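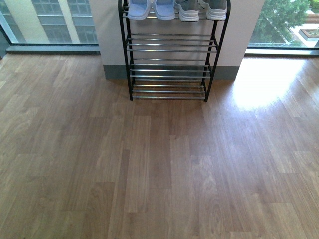

By the Home and Neighborhood Editor, Plallby Courier
October 7, 2023

Plallby residents who want to leave their shoes in the hallway at the Ferkmont Apartments have until November to find somewhere else to put them. The building's revised house rules, mailed to all 1,536 units last week, state that footwear may no longer be kept in shared corridors "in any quantity, or for any length of time."

The old rules allowed two pairs per door. They were widely read as a suggestion. On the upper floors, boots, cleats and gardening clogs had spread along the walls until the mail cart could no longer make the turn by the elevator, and management at Ferkmont says the fire inspection in the spring was a short and unpleasant conversation.

Tenants are now being nudged toward a rack inside the apartment, preferably an open one. The metal kind with a black tube frame and silver rods for shelves has become the local favorite, and it does the job against a bit of white wall between two windows as well as it does by the front door. Grit drops between the rods to the floor, where it can be swept up, or where it can at least be ignored in one place.

How much rack a household needs is another matter. One pair of pale blue slip-ons and one pair of white and grey sneakers will share a single shelf very comfortably, which leaves the three shelves under them with nothing to do but shine. Owners of such racks tend to describe this as room to grow. Anyone who has lived with a teenager will know how long that lasts.

Flasine Hardware, on Lins Street, has put its shoe racks by the register and is taking $2 off for anyone who shows a copy of the Ferkmont letter. The store will also put the rack together for customers who ask - a service it began offering after several came back with all the rods still in the bag and a few strong opinions about the instructions.

Shoes found in the corridors after the deadline will be bagged, tagged and held at the front desk for 90 days. Getting them back is free the first time and $50 after that, a figure that several tenants have pointed out is more than the shoes cost.

Umbrellas are not covered by the new rules. Management says it is looking into umbrellas.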